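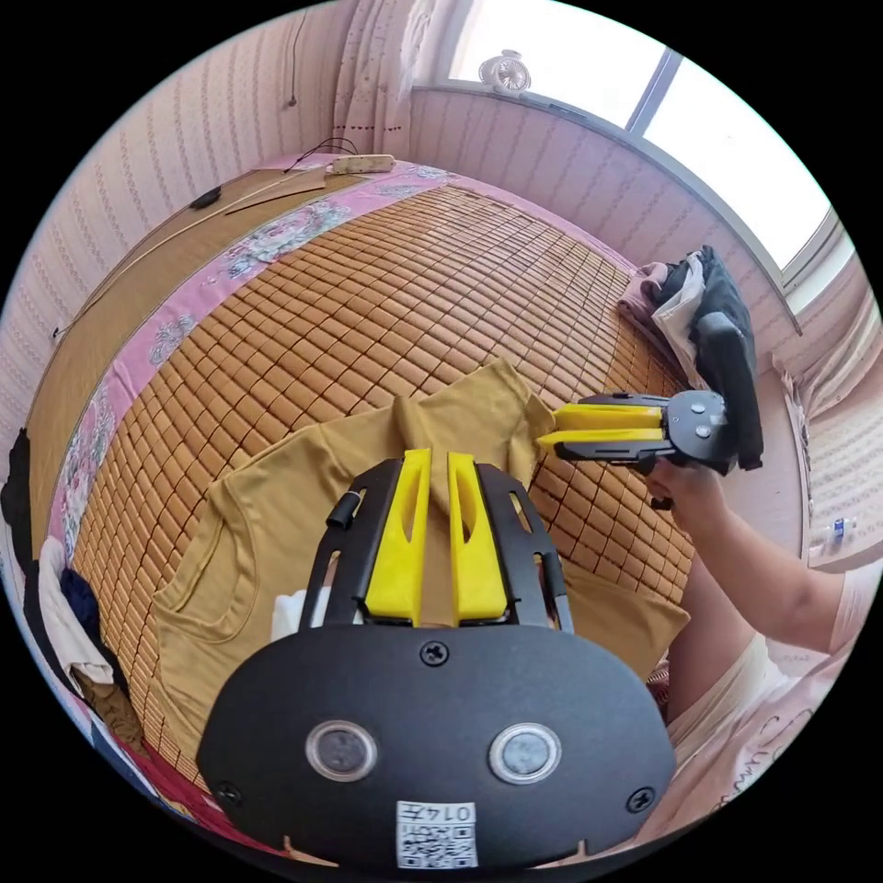

*A yellow T-shirt on the bed mat, with two hand-held grippers.*

# Can a machine fold the laundry yet? (household, not factory)

**Kornél Halász**, 23/12/2022

Good evening to all. I would like to ask the members who work with automation, and also those who only have a lot of laundry.

My sister has a small guesthouse in Udora with 12 beds. She asked me if she can buy a machine for the folding before the next season, which starts in February. I was ready to tell her no, but then I thought I should first ask people who know more.

My own opinion is that moving the cloth is now the easy part. Two simple fingers can close on a T-shirt and lift it. The difficult part is to know what you have picked up. A shirt on a bed can be flat, or half folded, or mixed with trousers, and for a person these are all the same shirt. For a machine they are very different problems.

Please look at the bed below as if you had to write the program for it. There is a dark red garment hanging over the side, jeans next to it, and an olive-brown piece near a folded beige one. Where does the job start? 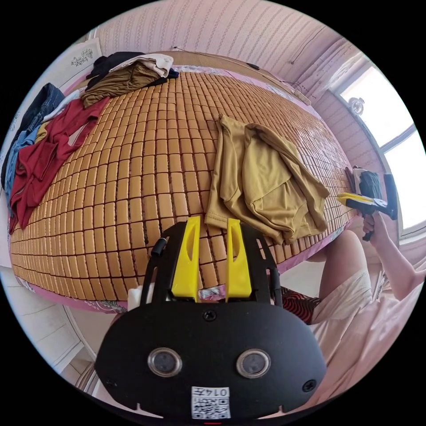 ## Re: Can a machine fold the laundry yet?

**steamtable**

It starts with throwing away the bed. I am serious. I worked four years at Luvby, where we washed sheets for hotels, and the folding machine there was very good. You feed the corners into the clips, the belt takes the sheet, and it comes out folded. It could do 500 pieces in a shift without any trouble.

But it only ever saw sheets and towels. If a bathrobe went in by mistake, we had to stop the line and pull it out by hand. So my answer to your question is yes for flat things on a flat table, and no for a bedroom. I do not see this changing soon.

## Re: Can a machine fold the laundry yet?

**ilka_m**

I don't agree with "no for a bedroom." You are describing a machine that is built for one product. An arm with a camera does not need the corners given to it. At our workshop in Fülöp we have one Skurkison arm, and it sorts cut fabric parts which arrive in any position. It is slow and sometimes it takes two parts together, but two years ago we would not have tried it.

Also, the pile is less terrible than it looks. You don't have to understand the whole pile. You find one edge you can hold, you pull the piece out to a free place, and then you have only one garment to think about. In my opinion a mat of hard tiles is even a good surface, because the fingers can press down without sinking in the way they do in a soft mattress. What I would worry about is the stage where the cloth is on the mat with a small fold standing up. If the fingers close on that fold, do they have one layer or two? With my own hand I feel it immediately.

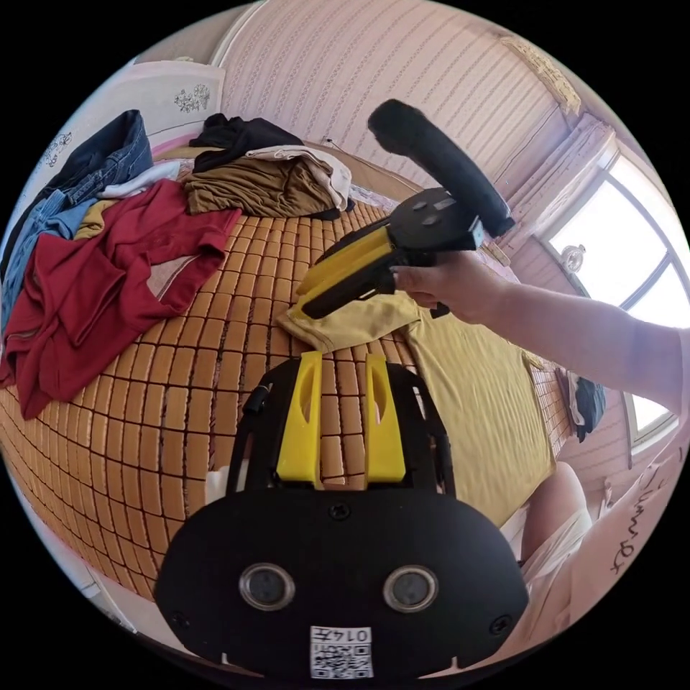 **Botond Major**

Two layers, almost always. I repair knitting machines and I also tried the one-or-two-layers problem at home, with a cheap arm and a box of old shirts. From 25 tries on the front of a shirt I got the front layer alone only a few times. With thick cotton it went better. With thin cotton I gave up and went to drink a coffee.

I would also ask Kornél about money. My arm, with the table and the controller, came to 1,370 euros, and it folds nothing. For this price his sister can pay a student for a good part of the season.

**ilka_m**

@Botond Major which fingertips did you use? If they were smooth metal, I am not surprised. Rubber on the tips changes a lot, even a piece of bicycle tube.

**Botond Major**

Printed plastic, and later with tape on it. I did not try bicycle tube. OK, I will try it, but I don't promise to report before the holidays are over.

**Kornél Halász**

Thank you for the answers. I asked my sister about her laundry in more detail. Nearly all of it is sheets and towels, so steamtable's machine would be right for her, only it is much too big for the house. The T-shirts are from her own family. 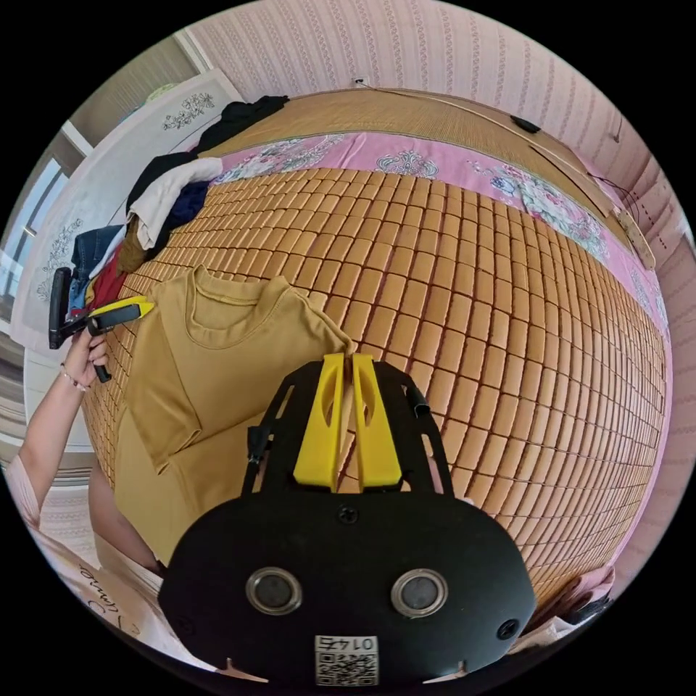

About the T-shirts I want to defend my question a little, as they are where steamtable and ilka_m disagree. A sheet has four corners and it doesn't matter which one you take first. A shirt has a front and a back, and you must choose an order. In this last one the shirt is already flat with the neckline up, and one short sleeve is folded toward the center. I would call this the easy half. If a machine gets the shirt like this, I believe that it can finish the fold today, with two grippers and some patience. The half I don't believe in yet is going from the pile to this.

**steamtable**

Then we agree more than I thought. But who makes it flat? If your sister must lay out every shirt for the machine, she can make the two remaining folds herself – it takes her three seconds.

**ilka_m**

Three seconds, if she is standing there. I would be happy with a machine that needs ten minutes for a shirt while I am asleep. Everybody compares the speed with a person, and for the home I think this is the wrong comparison. My dishwasher is also slower than me.

**steamtable**

Your dishwasher does not pick up the plates from the living room. Load and unload are still your job, and with clothes the loading is the whole job.

**Kornél Halász**

I will tell her to wait with the machine and to buy a bigger folding table for now. @ilka_m, if you can, please write how your arm in Fülöp notices that it has taken two parts together. Is it by weight, or does the camera see it?

**ilka_m**

By weight, with a small scale under the tray. It works for our parts because we know what each one should weigh. For a family's clothes you would need something else, and I don't have a good idea for it yet.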